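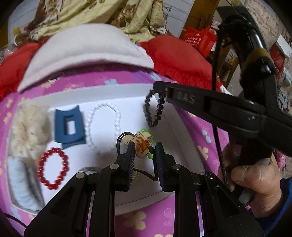
Bracelets in the white tray.

I changed my phone in January, after four years with the old one, and I want to write down how the moving went. The new one is a Cordero. My sister Ainhoa Tejada has the same model and she told me it would take one evening. For me it took until Wednesday.

The photos were easy: 3,380 of them, all in the correct order. The contacts also came well, except that 54 of them arrived twice and I had to join them by hand. The notes were the difficult part. My old notes app, Hiltby, can export only one note at a time, and I had 563. In the end I paid for one month of Nollovlow, which reads the Hiltby backup file directly. It lost the colours of my folders, but the text is complete.

I still miss the old keyboard. It knew my Spanish and my English together, and the new one wants me to choose. If you know a setting for this, please write it in the comments.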